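Truten Vormont Funicular Kit Review

Truten has been making snap-together display models for a while, mostly buildings, and the Vormont Funicular is the first one in the line with moving parts. It came out in July, costs $100, and has 328 pieces. Finished, it's a hillside with a station at the top, a station at the bottom, and two cars that trade places when you turn a crank on the side. The box says ages 12 and up. I bought mine at Tunetti at full price and built it over six evenings.

I'm reviewing it as someone who likes display models and has a shelf full of them. I also let two kids loose on the crank once it was done, and they come up further down.

What's in the box

The parts come in numbered bags, and the bag numbers match the chapters in the instruction book. There is one loose sheet of decals, a coil of black cord for the cars, a small screwdriver, and a bag of spares. The spares bag is generous with the small stuff (window frames, lamp posts, track clips) and has nothing for the gears. I'd have liked a second crank pinion in there, for reasons I'll get to.

Colors are better than on the box. The hillside is a dull gray-green with a bit of speckle in it, the cars are dark red, and the stations are cream with brown roofs. All the color is molded in, so you don't have to paint anything. If you do want to paint, the plastic takes acrylics fine. I did the roof edges and the benches and stopped there.

The instruction book is printed in color with one step per page for most of the build. The drawings are large. My only complaint is that dark brown and black look almost the same on the page, and in the upper station chapter you need to tell them apart. I put two beams in the wrong places and had to pull off a wall to fix it.

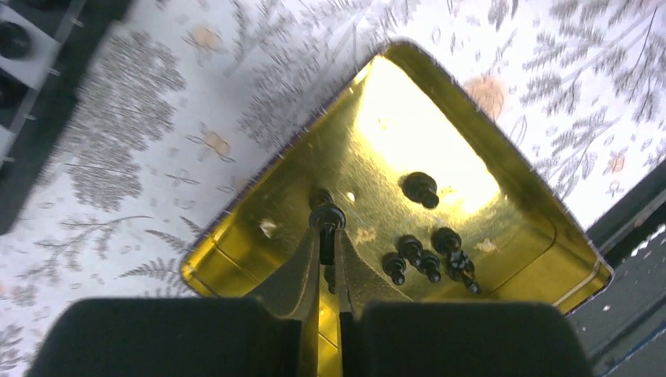 The build

Chapter one is the base. It's slow and a little dull, with a lot of ribs that all look alike. Check the letters stamped on the underside before you press anything together, as the joints here are tight and coming apart again takes some force. I used a butter knife on one and left a mark.

The hillside goes on in slabs after that. They overlap, so the seams mostly disappear, and this was the part I enjoyed most. There's a goat path molded into one side and a drainage channel on the other, neither of which shows on the box.

The track is next. Two rails run up to a passing loop in the middle, where the cars get by each other, and the clips holding them down need to be fully seated. You'll hear a click. If you don't hear it, push harder. A clip that's only most of the way in will catch a wheel later on, and by then the trees are in the way.

The gearbox is the hard chapter. Six gears, two axles, a drum for the cord, and a cover that has to go on while everything stays lined up. I did it three times. On the first try the drum was in backward, and on the second I dropped the cover. Oddur Hjaltadóttir, who sold me most of my older kits and has built this one twice, told me to stand the box on its end while fitting the cover so gravity holds the axles in place. The book shows it lying flat. Stand it on its end.

Threading the cord is fiddly but the book handles it well. Cut it a bit longer than they tell you. You can always trim it, and the printed length leaves you very little to tie a knot with.

The cars are small and quick to put together. Each one has stepped benches inside, a brass-colored handrail, and doors that slide open on one side only. The decals for the car numbers are tiny. Use tweezers.

The two stations finish it off. The lower one has a ticket office with a lift-off roof. The upper one has a restaurant terrace with chairs that are so small I lost one on the carpet and found it with my foot.

How it works

Turn the crank and one car climbs as the other comes down. The motion is smooth once the cord has settled, which took a few runs back and forth. It makes a soft ticking sound that I like. There's a stop at each end so you can't overwind it, although it isn't a very firm stop, and an impatient hand can push past it and skip a tooth on the pinion. That happened with the kids on the first afternoon. No harm done, but the cars ended up out of step, and I had to open the side panel to reset the drum. It takes a few minutes and the steps are on the back page of the book.

The kids were nine and eleven. The older one wanted to know how the cars passed each other and spent a long time on it. The younger one loaded the cars with whatever would fit. Anything light was fine. A metal nut was too much and the car slid off the clip at the passing loop.

There's no motor in the kit. Truten sells one separately, and the mounting holes are already in the base. I haven't tried it, so I can't say how loud it is or how it handles the stops.

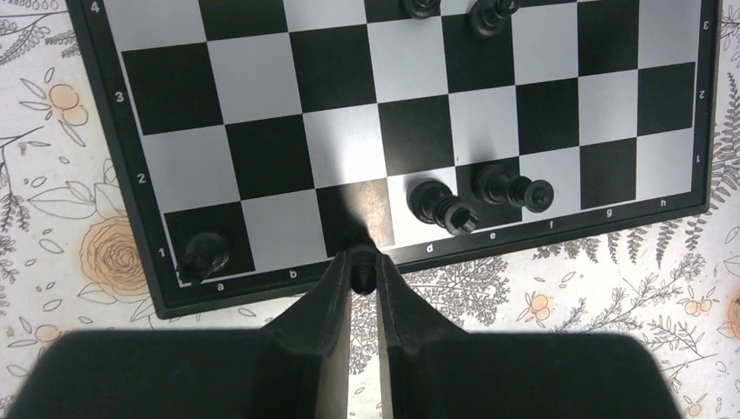

Size is worth checking before you buy. The footprint is deeper than it looks in the store photos, and the crank sticks out on the right, so you need some open space on that side. On a normal bookcase the base hangs over the front. I moved mine to the top of a low cabinet. It's stable there and doesn't wobble when you crank it, though the rubber feet are worth adding even if the book calls them optional.

Dust will be a problem in time. The hillside has a lot of little ledges, and the trees are the bottle-brush kind that hold on to everything. A soft makeup brush does the job. A fitted cover would have been a good extra at this price.

Compared with the Mogensen version

Anyone who collects these will ask about the old Mogensen cable railway, which has been out of production for years and sells used for a lot more than this. I have one. The Mogensen has metal gears and a heavier base, and it feels better in the hand. It also has fewer parts, a plainer hill, and only one working car, with the other fixed in place as scenery. The designer on the Truten kit is Oluf Eskildsen, and the station roofs here have the same deep overhang he gave his earlier Truten buildings. They look good together on a shelf if you already have any of those. The scale matches too.

If you want one for looks, get the Truten. If you can find a Mogensen with all its gears at a decent price, I'd still take that for the mechanism alone.

Good points

Clean molding, almost no flash to trim
Colors that don't need paint
Both cars work
Clear instructions, apart from the brown and black mix-up
Same scale as the other Truten buildings

Bad points

Soft stops at the ends of the track
No spare gears
Printed cord length is too short
Deep base, awkward on a bookcase

Should you buy it?

I think $100 is fair for what you get. The build kept me busy for most of a week, and I've cranked it nearly every day since. For a twelve-year-old I'd want an adult nearby for the gearbox chapter. The rest is fine for a patient kid to do alone.

Tunetti had several left the last time I was in, and they were on the bottom shelf by the register with the train sets. Truten will mail out replacement parts if something is missing from a bag. I wrote to them asking for an extra pinion and haven't heard back yet. I'll update this when I do.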